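Filed under: Manipulation / End effectors

4.2 Gripper comparison on cable unplugging

We ran both grippers on the same arm, same controller, same wrist camera mount. Only the end effector and its finger offset changed between blocks. Task: reach into an open desktop case, close on a flat data cable near the connector, pull along the connector axis, retract. Each gripper got 200 attempts, split evenly between two operators (Bagheri and Heydari), with the order swapped halfway so that neither gripper got all the practiced runs.

The Tirkura is a parallel-jaw unit with straight slides. The Vumach is a linkage gripper – its fingers swing inward on pivots, so the tip moves forward a little as it closes. That forward motion matters more than we expected. In open-table tests (Section 4.1) it cost nothing. Inside a case it means the pre-grasp pose has to be set back, and the set-back depends on the opening width. We fitted it with a short lookup table, not a full kinematic model. Good enough here, probably not for smaller connectors.

Failures were sorted by hand into slip, missed cable, contact with chassis, and wrong cable. The Tirkura mostly failed by contact, since its body is wide at the base and hits the frame before the tips get deep enough. The Vumach got in deeper but slipped more, and 9 of its attempts closed on a neighboring cable. Wrong-cable grasps are the worst kind, they look fine to the force check. Bautista relabeled all of these from the wrist video and agreed with the first labels in every case.

The wrist view is a limit for both. With the linkage gripper the plates and links themselves cover a lot of the board, and the target is only seen in a small area near the tip (Fig. 3).

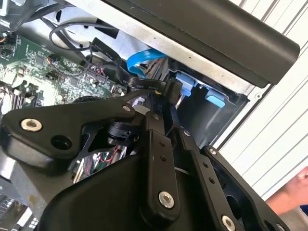

Fig. 3. Wrist-camera view with the linkage gripper inside the case, finger tip near the flat black data cable. The blue cable passes just above it.

Occlusion changes with opening width, so a fixed mask does not work. We tried one anyway, then switched to a mask indexed by the joint encoder. This took 46 ms per update on the Zamani controller, slow but ok at our approach speeds. Moving the camera outward would help the view – but then the mount strikes the chassis on steep approaches. We did not test a second, external camera. Left for later work, along with thiner finger plates and a tip with some compliance in the pull direction.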